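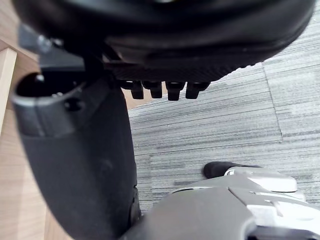
Wrist cam on a small arm, quick write-up. Doing it at the Plestby shop, on the carpet side because the benches were full on Sunday. Merle McAlister asked for the steps so I'm typing these before I forget them.

You want one thing out of this: a camera that still shows you something useful when the gripper is right up against a part. Far away is easy. Close is where it goes bad.

What I used: the arm, gripper already on. Small USB camera, wide lens. The Sokunum clamp bracket (any bracket that doesn't flex will do). 8 zip ties, the skinny kind. Foam tape. Hex keys. Laptop with a live preview going. Something dark and awkward to practice on.

Power off the arm first. Not just paused. Off.

Put the bracket on the wrist, after the last joint, so the camera turns with the gripper. Finger tight only. You're going to move it five times, don't bother locking it yet.

Camera in, a bit of foam tape behind it, preview up on the laptop. Tip it until part of the gripper shows low in the picture. You want to see some gripper, always. If all you can see is the world you have no idea how close you are. If all you can see is gripper, back it off.

Cable next. Do not skip this and do not do it last like I did. Turn the wrist by hand to one end of its travel, leave slack, tie it, then turn it all the way to the other end and see if anything pulls. I had 400 mm of cable between the wrist and the first tie, which was plenty. Keep ties away from the fingers. Snip the tails flush, they scratch.

Set resolution low to begin with. Lag is worse than fuzz when you're steering by eye. Mine lives at a boring setting I never change.

Power on. Slow speed. Slower than that. Find the stop button with your hand without looking, then do it again.

Run it open and closed in empty air, watch the preview, check the fingers don't hit the camera or the tape. Then bring it in near something.

I like practising under stuff. Bottom of a chair, under a desk lip, anywhere you can't just lean over and look. Black plastic on black plastic is the worst case and you should do it early, becuase if you can find an edge there you can find one anywhere.

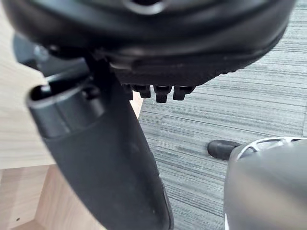 Close-up views

Pick a landmark before you move in. I go by the row of four little tabs hanging down off the black part. Square ends, easy to count, and they stand out against the carpet. The big smooth curve next to them is useless as a landmark, it's the same everywhere you look.

Striped carpet tiles are handy too. Compare the stripes to the gripper. In my view the gripper parts go soft because they're so near the lens and the stripes farther back hold up better. If your stripes are mush as well, it's focus (or a thumbprint, wipe the lens). If only the near stuff is soft, that's the lens being a lens. Leave it.

Light from overhead does nothing for you under there. It all goes to shadow. Don't crank the brightness to fix it, the shiny gray metal just blows out. A cheap lamp on the floor off to one side works. I have a 700 lumen one, on low.

Move, stop, look. Move, stop, look. Small jogs. Dark on dark has no depth at all so don't trust one view, swing the wrist a little and see what slides in front of what.

When you like the angle, power off again, tighten the bracket for real, mark it with a paint pen across the joint so you can tell if it creeps. Mine crept. Redid it with a lock washer.

We use cookies to remember your settings and count visits. By continuing to use this site you accept our cookie policy. Accept Manage choices

Save your pose. Name it something you'll understand later, I have 72 poses saved and a lot of them are called "test". The Macaraeg script we run in the shop dumps them all in one file so back that up now and then.

If the preview freezes: cable, then hub, then everything else. Always the cable for me.

If the view jumps when the gripper closes, the bracket's touching something it shouldnt. Look at the back side of it.

Next one will be the Roronico finger pads, when I get the screws out of the old ones. Two are stripped.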